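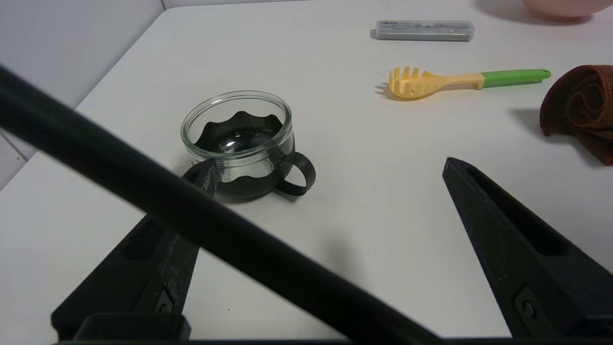

*Glass cup, holder and pasta server, from the wrist camera.*

## Who we are

Hi! I'm Ilham Saber, and I run data collection at Lovwood. We're a team of nine, and we gather the examples that other people's robots learn from. If your model needs to see a cup get picked up by its handle a few hundred different ways – from the left, from the right, with a towel crowding it – you come to us and we go do it.

I started the company with Bülent Aydoğan after we'd both spent years cleaning up other people's recordings. Bülent builds and fixes the arms (and swears at the cables). I plan the tasks, write the instructions and watch far more wrist video than is good for anybody.

## What we do all day

Mostly kitchen stuff! An operator drives the arm by hand through one short task, we save the camera view along with the joint and gripper positions, then we move everything on the table and go again. Clear glass is my favorite thing to record and Bülent's least favorite. Depth sensors hate it, so we keep asking for more of it.

Every recording gets watched start to finish by someone who didn't make it. Fumbles stay in if the operator recovers, and they get their own label. Our biggest set so far, Clolum, has 3,814 recordings, and 1,995 of those are cups, glasses and mugs. We wrapped up the last batch in March and I still see handles when I close my eyes.

## Working with us

We have eight stations, all set up the same way, and we're happy to match your camera mount or gripper if you send us the drawings. Small pilot orders are fine. Tell us what your robot keeps getting wrong and we'll put together a task list from there – Berrada, our second kitchen set, began as one customer's complaint about spoons.

We're also looking for operators. You don't need a robotics background, just steady hands and some patience. Training takes two weeks and it's paid.

*Page updated April 2024*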